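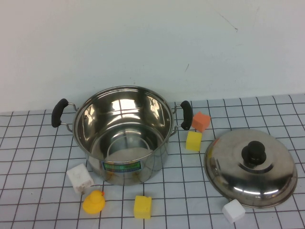 I started making my own candles in October, mostly to use up a box of stubs that had followed me through two moves. The first batch was a mess. I melted everything together, got a brownish purple wax that smelled like an old drawer, and poured it too hot into jars from the recycling. All of them sank in the middle. Since then I've read more, bought a thermometer and stopped using my good saucepan. What I use now is a steel pot with two side handles and black rubber grips, and it has made pouring a two-handed job, with much less wax on the tablecloth.

The wax is a soy blend from Havell, sold in flakes. I tried the Ceka one first and didn't get along with it. It set with a frosty bloom on the outside of every jar, and the wicks kept drowning. That may have been my wicks. I've changed both things since, so I can't say which one fixed it.

My notes for one batch are short. I weigh out the flakes dry, melt them slowly over water, take the pan off the heat and wait. The waiting is where I used to go wrong. I'd get bored and pour early. Now I put the thermometer in, go and do the dishes, and come back.

One full bag gives me 16 small candles. I keep a notebook with the batch number, the wick size and how long the first one from each batch burned. The best so far lasted 40 hours. The worst went out after an evening and wouldn't light again.
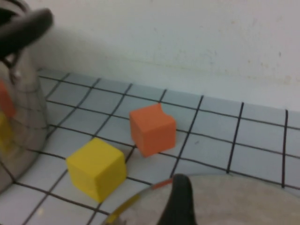 Color has been harder than scent. Dye chips look strong in the melted wax and then fade to almost nothing once it sets, so I now drip a little on a white saucer and let it harden before I decide. I've mostly given up on reds. They come out pink, and if I add more they come out like liver. Plain wax looks fine in a brown jar anyway.

For scent I've settled on two. One is cedar, which everyone in the house can live with. The other is a fig oil from Ríos that I like a lot and that gives my sister a headache – she gets the cedar ones. I stir it in for two full minutes, slowly, and scrape the bottom.
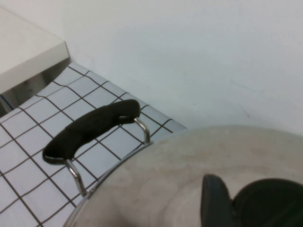
*Steel pot, black grip.*

Cleaning up is simple if I do it while the wax is still soft. I wipe everything out with paper towels, then wash with hot water and plenty of soap. No wax goes down the sink. I did that once in the old apartment and paid for a plumber.

Next I want to try tapers. They need a taller dipping can than anything I own, and a harder wax. Hirkia has one on sale, but shipping costs more than the wax does, so I'm holding off until I need jars too.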